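The long afterlife of a bath towel

Most households own more towels than they use. There is the set that comes out for guests, the ones in daily use, and then a lower layer at the back of the cupboard that has been there since the last move. Few people could say how old any of them are. Towels are bought for a new home or a new bathroom and then forgotten until one of them goes thin in the middle.

In Drudberg, where cotton was woven until the last mill shut, people have kept a closer eye on such things than most. The town still has a towel shop on the main street and a weekly stall that sells seconds by weight. Older residents will turn a towel over and look at the back before they look at the price. What they want to see is the base cloth between the loops. If it is tight, the towel will last. If daylight comes through it, the loops will pull out within the year. 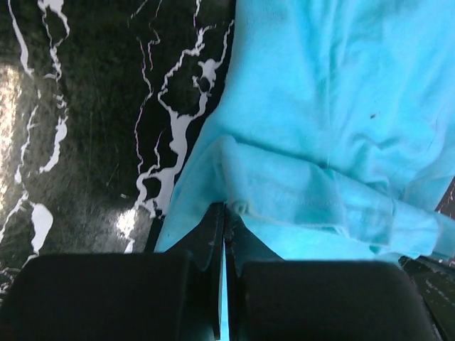 Washing does more harm than drying yourself ever will. A towel used every day and washed twice a week goes through the machine more than 100 times a year, and each wash takes a little fibre with it. Hot washes speed this up. So does overloading the drum, which twists the cloth and strains the hems. The hem is usually the first part to fail, and it is also the easiest to mend, with a straight line of stitching that takes about 25 minutes by hand and far less on a machine.

Fabric softener is the other common mistake. It coats the loops and makes them feel smooth, but a coated loop takes up less water. The towel shop in Drudberg stopped stocking it and now hands out a printed card instead, which advises a 40-degree wash, half the usual powder and a good shake before hanging out. Line drying leaves towels stiff. A few minutes in the tumble dryer at the end will soften them again, for those who mind.

Weight is given in grams per square metre, and shops tend to push the higher figures. A towel of 400 grams is at the light end of the range. It dries quickly on a rail and suits a small bathroom with poor air. The thick hotel kind feels better on the first day and can still be damp the next morning, and damp is where the smell comes from.
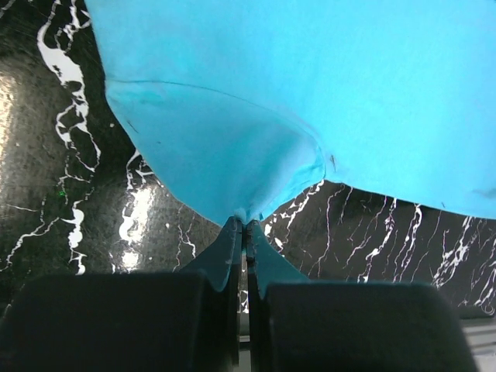
What happens to towels at the end is less well known. Charity shops take good ones, though many will turn away anything frayed or stained. Animal shelters are often glad of the rest, but it is best to ring first, as storage is short and some have all they can use by January. Council textile banks vary a good deal from one district to the next.

At Dradmont, a few miles up the valley, a small works called Vodik cuts old towelling into wiping cloths for garages and printers. Buttons and zips make most clothing slow to process. Towels have neither, and the work goes quickly.
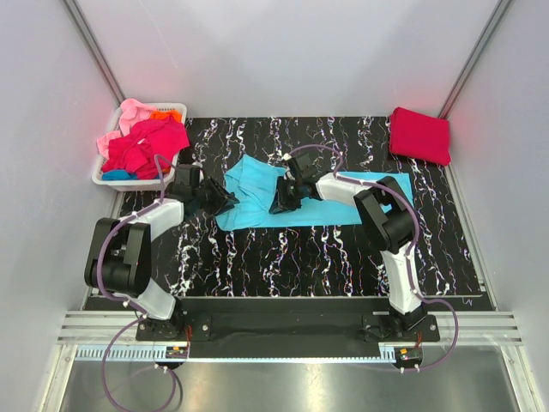 Can an old towel be put to use at home first? Cut it into squares and hem the edges, or run a zigzag stitch round them, and it will serve as floor cloths or dusters for another couple of years.

Bath mats are harder to deal with. Those with a rubber backing cannot go in with other textiles, and the backing tends to crack and shed long before the pile wears out. A plain woven mat costs a little more and can be treated like any towel.

As for buying new, the advice on the stall in Drudberg is to get two at a time and use them in turn, leaving the good set in the cupboard for whoever comes to stay.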